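Plekano Arm Cell — Fault Review, minutes 16/11/2024
Notes by Giang Tiêu, typed up fast, corrections to me

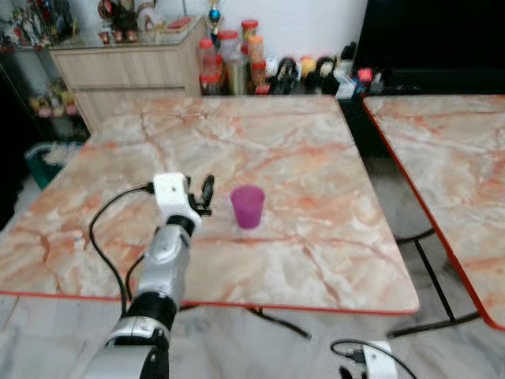 1. Left arm stop, cup task
Arm halted on approach to cup, fingers open. Controller logged lost signal from gripper, then joint hold. Second time since October. Arm held position, no drop, no contact with anyone. Operator hit the e-stop anyway, correct call.

Log pulled: 77 runs before the fault, 20 of them flagged slow reply from gripper. We should of caught that. The alert was set to email only and went to an old address.

2. Cause
Not settled. Two views.
— Gripper cable. Runs down over the table edge, gets tugged every time the wrist turns. Truteck tech on the phone thinks connector is working loose at the housing.
— Firmware. Pronix update went on both arms the same week. Right arm has had no faults on it, so most of us lean cable.
Agreed to swap the cable first, leave firmware alone till we know. Do not change both at once!!

3. Safety
Restart was done with a hand still over the table. Not OK. Nobody hurt. From now on: step back, say "clear" out loud, then reset. Goes on the sheet by the controller.
Asked whether speed limit should come down. Yes, 400 mm/s to start after any fault, back up only after 23 clean runs. Some grumbling about teh schedule. Stands.

4. Cable routing
Fawzy clips along the forearm, with slack left at the wrist. Same for right arm even tho it's behaving. Check nothing catches on table legs.

5. Parts
One spare gripper cable in the drawer, untested. Order two more from Truteck. Quote still not in, Giang to chase.

Actions
Giang — cable swap, alert address, quote
Operators — read new restart steps, sign
Left arm stays off until swap is done and logged

Next meeting after the 23 runs, date to follow.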